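### 4.2. Inspección y sustitución de las almohadillas de contacto

Conviene detenerse un poco en un asunto que las guías de uso suelen despachar en una línea, y al que en nuestro grupo acabamos dedicando más conversaciones de las que habríamos imaginado: el estado de las almohadillas que recubren la cara interior de los dedos. El protocolo Toleo, que adoptamos como punto de partida, pide una revisión visual al comienzo de cada jornada, pero deja a criterio del operador qué significa «desgaste aceptable». Con toda la simpatía que nos merece ese documento (y es mucha), creemos que la expresión necesita apoyo gráfico, y por eso proponemos una escala de 3 grados basada en el borde de la almohadilla y no en su superficie. La figura 3 muestra signos que clasificamos en el grado superior: fibras deshilachadas, zonas rozadas y un borde que empieza a levantarse.

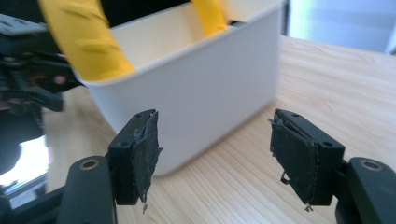
**Figura 3.** Dedos de la pinza manual con almohadillas desgastadas, frente al recipiente blanco.

La norma que recomendamos es sencilla de enunciar: una almohadilla con hilos sueltos se anota en la hoja de sesión y se cambia antes de la serie siguiente. De los 817 registros examinados, más de 40 carecían de esa anotación, y la revisión posterior resultó bastante más laboriosa de lo que nos habría gustado. Lucrezia Grasso, a quien debemos la primera versión de la hoja, sugirió además reservar 10 minutos al final de la mañana para la limpieza, costumbre que hemos conservado con gusto.

El segundo punto se refiere al agarre de objetos con relieve. En el aro amarillo, cuyas nervaduras tienen forma de V, pedimos que las dos almohadillas se apoyen en lados opuestos del tubo y que el operador observe si el material se abomba junto a ellas. Un abombamiento muy leve es admisible; uno pronunciado obliga a repetir la toma con menos cierre.

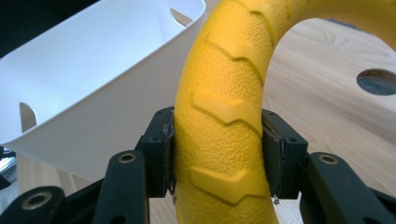
Vol. 10, núm. 3, p. 40

También en este caso aconsejamos mirar los bordes de las almohadillas, donde se quedan prendidos pequeños restos que pasan inadvertidos con facilidad. La guía Skorcombe trata la limpieza y el desgaste como una sola comprobación; nosotros preferimos separarlas, aun a costa de alargar la hoja con una casilla más, y en la sección 4.3 describimos cómo se rellena cada una.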